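Galer picnic set, the 30-piece one -- review after a summer of use

Bought in August from Dierckx, the big branch by the ring road. Wanted plastic plates and cups for the garden and the campsite, stuff the kids can drop. Had the Skestetti set before this, lasted two years, then the bowls went cloudy and one split right down the side in the washing up.

So. The Galer.

Good weight to the plates. Don't bend when you put a baked potato on them, which the Skestetti ones did, every time. Rim is high enough that beans stay put. Knife marks do show if you saw at a sausage. Not badly, but they're there and they hold a bit of grease untill you give them a proper scrub.

Bowls fine for cereal, too small for soup. My sister-in-law Riet Mulder has the same set and says hers do soup perfectly well, but she gives people tiny portions so make of that what you will.
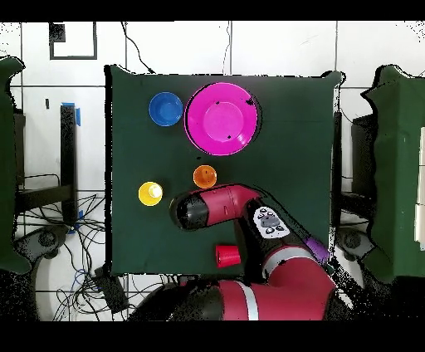 Dishwasher: top rack only, says the leaflet. I've ignored that twice and got away with it once. One plate now rocks slightly on a flat table. My own fault, not knocking a star off for it.

Cups are the weak spot. Light, so any wind and they're over unless there's a drink in them. No handles either. Tea in them is a bad idea, too hot to hold and there's a plasticky taste for the first few goes. Squash, water, wine, all fine. They stack well but jam together if you put them away damp -- had to run the hot tap over a pair to get them apart.

Carry bag that comes with it is rubbish. Zip went on the second trip. Now using an old Zotix cool bag and everything fits in that with room for the tea towels.

Colours have held up so far. Ours sat out on the patio most of the summer and I can't see any fading. Tomato sauce does stain the lighter ones, bicarb paste left on over night shifts most of it.

Rang Dierckx about the bag. Heike Brinkmann on the service desk was very decent about it, no receipt needed, just the order number. Said they'd send a new one. That took 56 days. Zip on the new one is the same zip, so I give it till the first outing. Kept it for pegs.

Price: I paid the full whack and it's been cheaper since, so wait for a sale if you're not in a hurry. You can't buy single cups or plates to replace lost ones, have to get the whole lot again. Silly, as a cup is always what goes missing.

Would I buy again? Yes for the plates. If they did plates on thier own I'd have those and get cups somewhere else, something with a bit of heft and a handle.

Four stars. Three if you drink a lot of tea.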